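[kalstead-vans] Re: mirror droops again after Irgate run

> From: list member, Plosten
> Posted: Saturday, 7:40 am
>
> Hi all, new to the list. Bought a used van in July, 660 on the clock
> since then and the inside rearview mirror has started to sag. I set
> it in the driveway, by the end of the hill into Irgate I'm looking
> at the back seat. Pushed it back up maybe ten times on one trip.
> Is it the joint or the mount? Can I get the mount apart without
> breaking the plastic? The dealer in Kalstead only wants to sell me
> the whole thing for 303 and won't talk about just the bracket.
> Also is there a trick to getting the cap off, mine won't budge
> and I don't want to lever it with a screwdriver.
> Thanks, and sorry if this was covered before.

It was covered but the archive search is useless so never mind. Writing this on lunch, short answers. Will do better tonight if somebody else hasn't by then.

First, joint or mount. Hold the stem still with one hand, wiggle the mirror with the other. If only the mirror moves it's the joint. If the whole lot rocks it's the mount, and you start with the screw. Black screw on black plastic, easy to miss, I drove two years without knowing mine had one. Look from underneath, upper part of the mount. You want your head down near the shifter for this, not from the driver's seat.

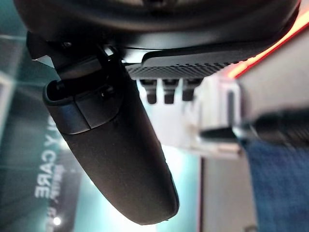

1. THE SCREW

Quarter turn at a time. It goes into plastic. Snug, then stop. If it just spins the thread's gone and no amount of tightening is going to help you, go to 3.

Use a driver that really fits. The head is small and the wrong bit will chew it up, then you're drilling overhead with crumbs falling in your eyes. Ask me how I know.

2. THE CAP

Don't pry at the seam. The plastic marks easily and the matte finish never comes back, rubbing it just makes a shiny patch. On mine it slid off along the length of the mirror once the van had been sitting in the sun a while. Cold morning, no chance. Thumb on each side, pull slow, little bit of side to side. If yours still won't move leave it on – you only need it off if the joint is the problem, and you dont know that yet.

Some of the older ones had a clip in there as well. Somebody on the Plosten side of the list will remember which years, I don't.

3. IF THE THREAD IS GONE

Kuhlmann used to sell the bracket pieces by themselves. Call and ask for the parts counter, the web page only shows full sets. I'd try them before paying 303 for a mirror. Otherwise the junk yard outside Irgate, row at the back. Bring your own driver and take the mount pieces together, stacked in order, becuase once they're loose in a bag you will spend an evening working out which angle goes where.

No glue please. Every glued one I've had to take down came with a piece of the bracket missing.

Light matters more than tools for this job. Everything up there is dark on dark. Doors open, lamp going, and a second person to hold the mirror so it isn't hanging by its own weight while you turn the screw.
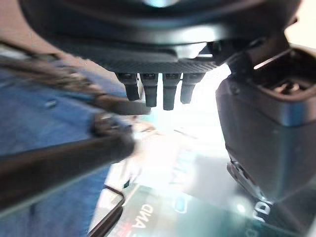 OTHER STUFF

Van meet is still on, Kalstead lot, Saturday, from nine. Bring the mirror problem with you if it isn't fixed, there will be at least one person with the right bit.

Still looking for a sun visor clip, driver side, black or dark gray. Will trade a dome light cover.

Whoever asked about the archive – it cuts off at message 2000 for now, older ones are on the old page, login is the same.

Back to work. Let us know if it was the joint.

-- 
kalstead-vans mailing list
Please trim your quotes when replying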